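# flakham-tales

Fan stories set in Flakham, the virtual pet game, exported from the Skidholm message board. One story per file, plain text, UTF-8.

- 1168 stories, 119 authors
- 300 to 400 words in most; serials are split by chapter
- `meta.csv`: title, author handle, species, chapter number 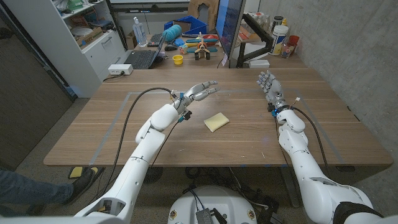 Species names follow the in-game spelling (Dralik, not Dralick). Author typos in story text are left alone. Chapters of "The Ekanayake Orphans" posted out of order were renumbered by hand; chapter 6 is missing.

Removal requests and corrections: open an issue or write to Karthik Miah.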